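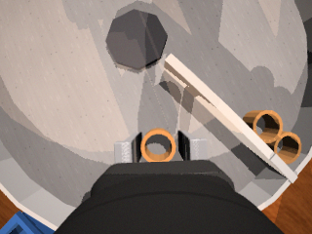 *Simulated table task, wrist view: one orange ring held in the gripper, two more on the table beside the bar.*

# Progress report: equipment planning for the small-parts handling cell

Reporting period ending July. Prepared for the grant office by the project lead, Stiltis workshop.

## Where we are

The grant pays for one robot arm, one gripper, a work table and the sensors and safety gear that go with them. Under the terms, we don't place the main order until the simulation stage is far enough along to support the choice of equipment. This report covers that stage and the budget as it stands now.

No major purchase has been made. We have spent 18 percent of the grant, nearly all of it on staff time, two simulation workstations and the software license. The first plan had us at 30 percent by now. The difference is the deposit on the arm, which we held back when the reach question came up (see below). We expect to place the order in the next period.

## Simulation work

The simulated cell has a round table, a single arm with a two-finger gripper, and a small set of test objects. The rings stand in for the bushings and collars we will handle in the real cell. The bar and the dark eight-sided block are there so that the arm has to work around something, as it will when parts come in mixed.

We have run 110 grasp trials on rings in this period. The trials varied the starting position of the ring, how close it lay to another object, and how wide the gripper was open on approach. Results by group:

- **Ring standing alone.** Reliable in nearly every starting position. The misses were close to the table edge on the far side from the arm base.
- **Two rings touching.** Usable but slower. The gripper sometimes pushed the second ring while closing on the first. Opening less on approach helped.
- **Ring next to the bar.** The weakest group. When the ring lay close along the side of the bar, the outer finger had little room to come down. We got past this in most trials by turning the wrist before the descent, at a cost in cycle time.

We don't treat the simulated success rate as a forecast for the real cell. Friction and part tolerance are guesses at this point. The trials are good enough to compare one gripper with another and to settle the table size, and those are the decisions they were set up for.

## What this means for the purchase

**Arm.** Our application named the smaller of the two Nisero arms. In simulation it reaches the whole table only if the base is mounted close to the rim, and then the elbow passes over the area where an operator would load parts. The larger arm clears this with the base set back. It costs more and needs a heavier stand. We recommend the larger arm.

**Gripper.** We compared a two-finger parallel gripper with a three-finger centering type. The three-finger type centers rings well, but it needs clear space all the way around the part and did poorly in the crowded groups. We recommend the two-finger type. It is also the cheaper of the two, and the finger blocks can be replaced without sending the unit back. We have budgeted for three sets of fingers, one of them with narrow tips for the crowded case.

**Table.** The round table will stay. We looked at a rectangular one, and it wasted reach at the corners. Bélanger has quoted for a round top on a steel base with leveling feet. The surface finish is still open. In the simulation, overlapping shadows on a mottled top made it harder for the vision software to find part edges, so we have asked for a price on a plain matte finish as well.

**Lighting.** There was no separate lighting line in the original budget. There should have been. The shadow problem above will not go away with the table finish alone, and we want two diffuse panels mounted over the cell. The cost is small next to the arm.

**Safety.** Tradetti quoted for fencing on three sides and a light curtain on the loading side. The quote assumed the smaller arm. We have asked for a new one with the larger reach, and it has not come in yet.

## Budget changes requested

The total grant amount does not change. We ask for approval of the following moves between lines:

| Line | Original share | Proposed share |
|---|---|---|
| Arm and stand | 30% | 35% |
| Gripper and fingers | 12% | 9% |
| Table and lighting | 8% | 9% |
| Safety equipment | 15% | 15% |
| Staff time, workstations and software | 25% | 25% |
| Contingency | 10% | 7% |

The contingency line gets smaller, and we would rather say so plainly. If the new safety quote comes back over its line, the first thing we would cut is the third set of fingers, and after that the second lighting panel.

## Schedule and risks

Lead time on the larger arm was given to us as over 18 weeks. The smaller one was shorter. If the order goes out early in the next period, the arm arrives after the table and the fencing, and that order of delivery suits us. The floor has to be marked and the power run before the stand is bolted down anyway.

Main risks as we see them:

1. The lead time slips. We would keep working in simulation and move the operator training back. The license runs long enough to cover this.
2. Real parts behave differently from the simulated rings. Our bushings come with a light oil film, and the model has nothing for that. We plan a bench test with the gripper alone, before the arm is delivered.
3. The safety quote comes in high. Covered above.

## Next period

- Place the arm and gripper orders once the budget change is approved.
- Get the revised safety quote and choose the table finish.
- Rerun the ring-next-to-bar group with the narrow finger model.
- Set up the bench test and write down the grip force settings for each bushing size.
- Send the grant office copies of all signed quotes with the next report.

We need a decision on the budget change before the Nisero quote expires. The expiry date is on the first page of the quote, attached as item 2.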